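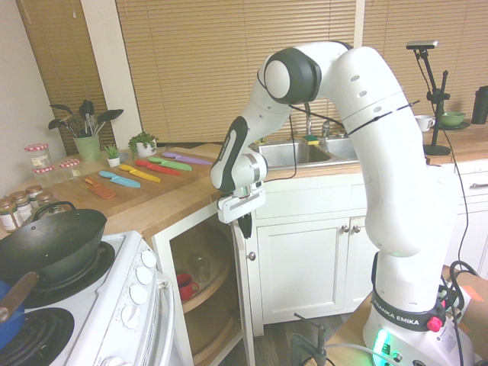
How to Paint a Gradated Stripe Ground in Acrylic

Level: some experience with acrylics
Time: two sessions, with drying overnight between them

A striped ground gives you a strong surface to work on top of, but it has to be crisp. If the edges bleed, every layer you add later will draw attention to them. The method here is the one I use for my own panels. I learned the sealing step from Evanthia Kalogeropoulos when we shared a studio on Hepburn Street, and I have changed very little about it.

What you need

A primed wood panel or a tightly stretched canvas
Acrylic gesso
Sandpaper, 220 and 400 grit
Matte medium
Low-tack masking tape in two widths
Heavy body acrylics in two colors, plus white
A soft flat brush, two inches wide
A metal ruler and a hard pencil
A craft knife with a new blade
Small jars with lids

Preparing the surface

Put on three coats of gesso, letting each one dry and sanding lightly between them. Change the direction of the brush each time. Use the 220 paper after the first two coats and the 400 after the last. Wipe off the dust with a barely damp cloth.

Canvas can be used, but the weave lets paint creep under the tape. Add two more coats of gesso if you want to work on canvas.

Marking out

Decide on the stripe width before you pick up the pencil. On a square panel I like stripes the same width as the tape, because then a strip of tape can be used as a spacer and there is very little measuring. Make small tick marks along the top and bottom edges only. Pencil lines across the whole panel will show through pale colors.

Mixing the gradation

Mix your two end colors first and put them in separate jars. Then mix the steps between them. Seven steps is enough for a medium panel. Mix the middle one first, then the ones on either side, and work outward. Acrylic dries darker than it looks wet, so brush a swatch of each step on scrap card and let it dry before you judge it. If two neighbors look the same when dry, push one of them further.

Mix more than you think you need. Matching a color again halfway through is slow and usually fails. Label the lids in order.

Taping and sealing

1. Lay the tape from tick to tick, covering every other stripe. Don't stretch it.
2. Press the edges down with the back of a spoon.
3. Brush a thin coat of matte medium along each tape edge, going from the tape toward the open stripe.
4. Let it dry completely, 20 minutes or more.
5. Brush on the color in two thin coats.
6. Pull the tape while the second coat is still slightly soft. Pull it back on itself at a low angle, slowly.

If the paint starts to lift with the tape, stop and run the knife lightly along the edge.

The second set of stripes

Leave the panel overnight. The next day, tape over the painted stripes and repeat the steps above. Set the new tape exactly on the edge of the first color. A gap will show as a white line, and an overlap will leave a ridge you can feel with a finger. A small ridge can be sanded down with the 400 paper once everything is dry.

Fixing bleeds

Small bleeds can be scraped off with the tip of the knife if you catch them the same day. For anything larger, retape that one edge, seal it again and repaint it. Touching up freehand tends to leave a wobble.

Before you paint on top

Give the whole ground one thin coat of matte medium and let it dry. It evens out the sheen and lets you wipe off mistakes in the next layer without disturbing the stripes. For oils on top, wait at least a week.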